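Search this site
Enter keywords
Search

Category: Teaching and Learning / Talks and slides

Speaker notes: Recording prior learning in the Dovbridge diploma
Vikas Sandhu, academic registry, Trorkwood College
Session length 40 minutes, questions held to the end

Slide 1. Title
Introduce self and Bimla Pandey, who will take questions on assessment. Registry questions come to me. Handout is at the door. Page references in these notes are to the handout.

Slide 2. Scope
Recognition of prior learning (RPL) as it applies to the Dovbridge diploma only. Credit transfer from another provider is a separate process with a separate form, and I won't cover it. If someone asks, the distinction is that transfer deals with units already passed elsewhere. RPL deals with skills and knowledge that have not been formally assessed, or were assessed in a form we can't map directly.

Slide 3. The old process
Applicants submitted a paper portfolio to the faculty office. The office logged it, forwarded it to a unit convenor, and the convenor returned a decision by email. Three weaknesses. The log did not record which unit outcomes had been claimed. Convenors used their own templates. Decisions were stored in personal mailboxes, so when a convenor left, the rationale left as well.

Pause on this slide. Several people in the room will have worked under that arrangement and will want to add to the list. Allow two comments, then move on.

Slide 4. Structure of a claim
A claim is now made against a unit, outcome by outcome. Each unit in the diploma has between four and 6 outcomes. For each one the applicant attaches at least one item of evidence and writes a statement of up to 100 words linking the evidence to the outcome. The word limit is enforced by the form. Applicants used to write several pages, most of it employment history, and assessors had to extract the relevant sentences themselves.

Partial claims are accepted. An applicant who meets three outcomes out of four is enrolled in the unit and exempted from the matching assessment tasks. Attendance is a matter for the convenor.
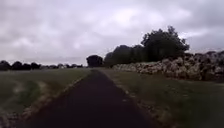 Slide 5. Evidence rules
Evidence is judged on currency, authenticity and sufficiency. Currency is set by the faculty and differs between units; see page 2. Authenticity requires a named third party who can be contacted. A reference letter without contact details will be returned to the applicant. Sufficiency is the assessor's judgement, and the form has a compulsory text field for the reasoning.

Work samples containing client information must be redacted before upload. Registry staff will not redact on an applicant's behalf. We delete the file and notify the applicant.

Slide 6. Timelines
Registry completeness check, then 14 working days for the assessor. The clock stops if further evidence is requested and restarts when it arrives. Claims for second semester must be lodged by the end of August. Late claims are held over, and the applicant should enrol as normal in the meantime.

Slide 7. The Kushwaha pilot
The Kushwaha campus ran the new form for one semester before the rest of the college. We received around 40 claims. The most common reason for return was a missing linking statement, followed by evidence uploaded against the wrong unit. Both have been addressed in the form: the statement field is now compulsory, and the unit code appears at the top of each page.

Do not quote approval rates. The cohort was small and drawn mostly from one employer.

Slide 8. Systems
Claims sit in Arine, in the student's record under the Credit tab. Convenors have read access to their own units. Assessor access is requested through the service desk and lapses at the end of each academic year. Please don't save decisions to a shared drive as well. Where two copies differ, the Arine record stands.

Slide 9. Moderation
Hand over to Bimla. She will cover paired assessment, in which a second assessor reviews every refusal and a sample of approvals. Her notes are separate.

Slide 10. Contacts
Leave this slide up during questions. Likely ones:
Fees: none for the claim itself. Tuition for a fully credited unit is not charged.
Appeals: standard academic appeals policy, first stage to the head of program.
International students: a credit outcome can shorten enrolment. Refer them to the student visa adviser before they lodge.
Graded credit: not available. The transcript shows credit granted without a mark, and the unit is left out of the grade average.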